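Über uns | Kurse & Werkstatt | Mieten | Anfahrt | Kontakt

Diese Website verwendet Cookies. Notwendige Cookies sind immer aktiv. Auswahl speichern | Alle akzeptieren

Kategorie: Schule & Werkstatt

Über uns

Buchbinderei Dallby. Schule, Werkstatt, kleiner Laden vorne raus. Wir binden Bücher, reparieren Bücher und bringen anderen Leuten bei, wie man Bücher bindet und repariert. Das ist im Grunde alles, der Rest dieser Seite ist für die, die es genauer wissen wollen.

Angefangen hat es als reine Reparaturwerkstatt. Gesangbücher, Kochbücher, Familienbibeln, Kirchenbücher aus den Dörfern. Viel Leim, viel Staub. Dann fragten die Ersten, ob man mal zuschauen darf, dann ob man mitmachen darf, und irgendwann standen abends mehr Leute an den Tischen als tagsüber. Seitdem sind wir auch Schule. Keine staatliche, keine mit Abschluss — wer eine Lehre sucht, muss sich an die Kammer wenden, wir helfen aber gern bei der Suche nach einem Betrieb.

Der Name Dallby kommt von der alten Papierhandlung, die vorher in den Räumen war. Das Schild hing noch, es war ein gutes Schild, wir haben es hängen lassen. Steht jetzt auch auf der Rechnung. 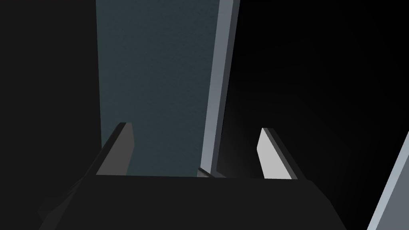
Unterrichtet wird in kleinen Gruppen. Grundkurs an vier Abenden, jeweils ab 18 Uhr. Am Ende hat man einen Deckenband, zwei Hefte mit Fadenheftung und eine ungefähre Ahnung davon, was Laufrichtung bedeutet. Die Laufrichtung ist uns wichtig. Wer sie ignoriert, bekommt Deckel wie Dachziegel. Wir reden am ersten Abend fast nur darüber und einige schauen dann etwas enttäuscht, weil sie schon kleben wollten. Kommt noch.

Aufbaukurs: Halbleinen, Halbleder, Kapital von Hand stechen, runder Rücken. Dafür sollte man den Grundkurs gemacht haben oder woanders was Vergleichbares. Im Zweifel ein Buch mitbringen und herzeigen, dann sieht man es sofort.

Papierkurs: Kleisterpapier und Marmorieren. Sehr beliebt, sehr schnell voll, alte Kleidung anziehen. Schürzen haben wir, aber Ochsengalle riecht, und Farbe geht aus Wolle nicht mehr raus. Kinder ab zehn können mit einer erwachsenen Person zusamen kommen.

Material ist bei allen Kursen dabei, ausser Leder. Leder rechnen wir nach Fläche ab, die Häute sind zu verschieden im Preis. Eigenes Leder geht, bitte vorher zeigen, nicht jedes lässt sich schärfen.

Was wir reparieren

Lose Blätter, gebrochene Gelenke, abgerissene Rücken, Mäusefraß am Schnitt. Wasserschäden kommt drauf an. Schimmel nur nach Absprache und bitte in einer geschlossenen Tüte, nicht einfach in den Laden tragen! Ein schimmeliges Buch neben dreißig gesunden ist kein Spaß.

Wir sind keine Restauratoren und sagen das auch. Handschriften, Inkunabeln, Pergament, alles mit echtem Sammlerwert geben wir weiter. Bei uns kriegt das Buch einen ordentlichen Rücken und hält wieder. Wenn der alte Einband noch zu gebrauchen ist, bleibt er drauf. Wenn nicht, gibt es einen neuen, und die alten Reste stecken wir in einen Umschlag und geben sie mit. Bitte nicht vorher selbst mit Klebeband arbeiten. Auch nicht mit dem guten. Auch nicht mit Heißkleber, kam schon vor.

Kostenvoranschlag machen wir nach Ansicht, Fotos per Mail reichen für eine grobe Richtung. Wartezeit schwankt stark. Vor Weihnachten lang, im Februar kurz.

Abschlussarbeiten

Ja, machen wir. Leinen oder Buckram, Prägung auf Rücken und Deckel, schwarz, dunkelblau oder grau immer da, andere Farben bestellen wir. Bitte einseitig oder doppelseitig auf ordentlichem Papier gedruckt bringen und selbst auf Vollständigkeit prüfen, Seitenzahlen kontrollieren wir nicht. Titel für die Prägung schriftlich. Nicht am Telefon buchstabieren, das ging schon schief.

Express gibt es, kostet mehr, geht aber nicht schneller als der Leim trocknet. Eine Nacht in der Presse muss sein.
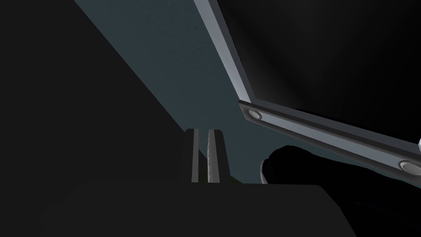

Seite zuletzt geändert: September

Die Maschinen

Vieles bei uns ist älter als wir. Die Pappschere ist eine Madton, Gusseisen, steht seit jeher am Fenster und wird nicht mehr verrückt, weil der Boden an der Stelle nachgegeben hat und sie genau da gerade steht. Dazu Stockpresse, zwei Handpressen, Heftladen für jeden Platz, eine Prägepresse mit Bleisatz und Messingschriften. Schriften haben wir nicht in jeder Größe. Umlaute manchmal knapp. Ein Titel mit fünf Ü wird in zwei Durchgängen geprägt und das dauert dann.

An der Pappschere arbeitet man bei uns erst nach Einweisung. Gilt für alle, auch für Leute, die so was schon mal hatten. Lange Haare zusammen, Schal weg, Ringe nach Möglichkeit auch.

Werkstattplatz mieten

Wer den Grundkurs bei uns gemacht hat, kann einen Platz mieten, halbtags oder ganztags. Werkzeug inklusive: Falzbein, Ahle, Messer, Winkel, Pinsel. Klingen bitte selbst mitbringen oder vorne kaufen. Leim und Kleister stehen im Kühlschrank im Gang — der mit dem roten Zettel. Der andere ist der für Essen. Bitte wirklich drauf achten.

Hailu-Platz: ein Tisch am Nordfenster, den wir jedes Jahr für ein paar Monate kostenlos an jemanden vergeben, der oder die ein eigenes Buchprojekt machen will und sich die Miete nicht leisten kann. Bewerbung formlos, eine Seite reicht, gern mit Skizze. Keine Altersgrenze. Keine Mappe nötig. Man muss am Schluss auch nichts ausstellen, aber wir freuen uns, wenn ein Exemplar hier bleibt. Die bisherigen stehen im Regal hinter der Kasse und dürfen angefasst werden, mit sauberen Händen.

Unser Papier

Überzugspapiere machen wir zum Teil selbst, der Rest kommt von kleinen Herstellern. Das Vorsatz heißt bei uns Lenov, eigene Mischung, leicht getönt, recht zäh, nimmt Kleister gut an und wellt wenig. Gibt es auch im Laden als Bogen. Im Lager liegen immer so um die 1.000 Bogen, wer für ein größeres Projekt mehr braucht, bitte rechtzeitig melden. Auf Wunsch auf 297 mm zugeschnitten, Laufrichtung schreiben wir mit Bleistift in die Ecke. Den Pfeil bitte nicht wegradieren und dann fragen.

Leinen vom Ballen, Pappe in drei Stärken, Heftgarn gewachst und ungewachst, Kapitalband, Gaze. Knochenfalzbeine wenn lieferbar. Reststücke in der Kiste neben der Tür nach Gewicht, Schulen und Kindergärten bekommen davon umsonst so viel sie tragen können.

Für Schulklassen

Vormittags kommen oft Klassen. Ein Heft mit Fadenheftung schafft jedes Kind ab der dritten Klasse, mit Pause gut zwei Stunden. Wir nehmen immer nur eine halbe Klasse gleichzeitig, mehr Tische haben wir nicht. Die andere Hälfte kann in der Zeit falten oder stempeln, dafür bräuchten wir eine Begleitperson zusätzlich. Nadeln sind stumpf. Brotzeit bitte im Hof, Krümel und Kleister vertragen sich schlecht.

Wie wir arbeiten

Eher langsam. Wir nehmen nur an, was wir auch schaffen, und sagen öfter mal ab. Werbung machen wir kaum. Gutscheine gibt es, gedruckt und von Hand gebunden, kein Code zum Runterladen. Telefon ist besetzt, wenn gerade keiner Leim an den Fingern hat, also eher mittags. Mails lesen wir morgens. Wenn nach einer Woche keine Antwort da ist, bitte nochmal schreiben, dann ist was durchgerutscht.

Laden offen nachmittags von 14 bis 18 Uhr, an Kurstagen wird vorne pünktlich zugemacht. Parken im Hof nur zum Ausladen. Die Klingel am Tor klemmt etwas, fest drücken. Der Eingang hat zwei Stufen, wer Hilfe braucht, ruft kurz an, hintenrum geht es ebenerdig rein.

Neue Kurstermine stehen immer zuerst am schwarzen Brett im Laden und ein paar Tage später dann auch hier auf der Seite unter Kurse. Anmeldung schriftlich, per Mail oder Zettel. Absagen bitte so früh wie möglich, es gibt fast immer eine Warteliste und die Leute darauf freuen sich. Bei Krankheit am Kurstag einfach melden, den Abend kann man im nächsten Durchgang nachholen, fals Platz ist.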